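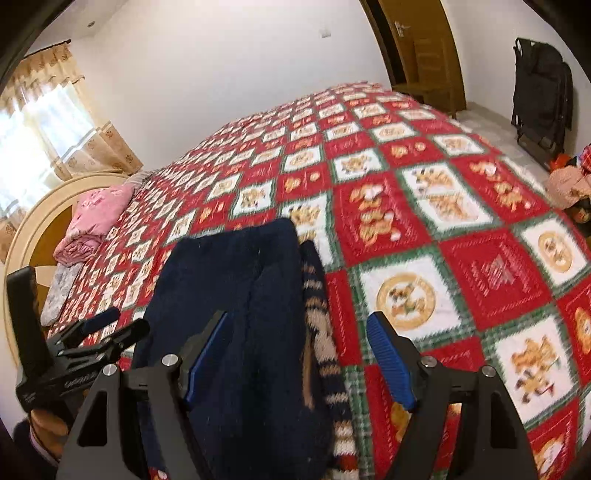

文／Precious Maluleke

Niren 家务整理项目的下一轮设备采购单终于定了。手持夹爪先买40把,机械臂缓到下一阶段,叠衣台这次不买。预算表周会上过了三遍,最后砍掉的是运费和备件里重复算的那部份。

先说夹爪。项目组原来报的是67把,理由是采集点要扩,每个点得有备用。财务那边不同意,说备用可以按片区共用,不必一户一把。来回扯了一个多星期,落到40。Jomside 给的报价含指垫和螺丝包,不含腕带,腕带另外下单。交货期写的是六周,项目组按八周排的计划。

为什么这轮钱主要花在手持工具上?做预算的人讲得很直接:现在缺的是数据,机械臂买回来没东西可学,放仓库里还要付保养费。卧室里的活尤其缺。毛衣、毯子、枕头这类软东西,抓起来会堆成一团,垂下来的部分又会挡住手指,跟拿杯子拿盒子完全两回事。针织衣物在床上的抓取和整理,这一季排在任务清单第一位,厨房台面退到第二。

指垫单独列了一行。蓝色带棱的这款继续用,订1000片。上一批损耗比预计的快,几个采集员反映夹毛线类衣物时,棱缝里容易积毛,清理费时间。Buthelezi 仓库建议改按季度发放,不再等磨坏了才申请。这条已经写进采购附件。有人提过换平面垫子,样品试了两天,没进这次的单子,一月再看。

机械臂这块,原计划三台,现在一台也没批。Zullar 的租赁方案还在谈,月付,带上门安装,合同里保险由谁出没说清楚,法务退回去两次。倾向是先租后买,租期满了折抵一部分货款。具体比例供应商还没松口。

地点上也有变动。采集继续放在普通住户家里做,不另建样板间。样板间的报价其实早就有了,场地、家具、灯光加起来,够再买一批夹爪还有剩。另外样板间的床单永远是平的,家里不是,花被子、叠好的毯子、椅子靠墙放着,通道窄,光线从窗户进来一天变好几次。模型将来要进的就是这种屋子。参与住户的补贴标准不变,时段改成上午九点到下午四点,晚上不再安排。

人员费用没动。新采集员培训照旧半天,教握法、扳机力度、衣物提起高度,下午直接上手。培训手册要重印,印刷费走办公经费,不占设备预算。手册里床面作业那一章重写了,加了深色衣物的部分,藏青和黑色的毛衣在逆光下边缘不好分,采集员要留意自己站的方位,尽量别正对窗户。

存储的钱倒是加了。一线传回来的视频比年初估的大得多,硬盘不够用,项目组申请了追加,已经批。备份盘跟主盘分开放,一份在 Buthelezi 仓库,一份留办公室。

还没解决的两件事:一是夹爪的维修点,Jomside 目前只收寄修,来回路上的时间谁也说不准,采集点希望能就地换件;二是报废怎么记账,财务要求逐把编号,采集组嫌麻烦,倾向按批次走。两边约了再谈。

订单本周发出,首付款三成,余款验收后付。验收由项目组和仓库一起做,抽检开合、指垫粘接、螺丝松紧,不合格的整箱退。后续到货情况会在本栏更新,各采集点需要补领腕带跟指垫的,直接找仓库登记,不用再走邮件,邮件那边己经积了很多没回。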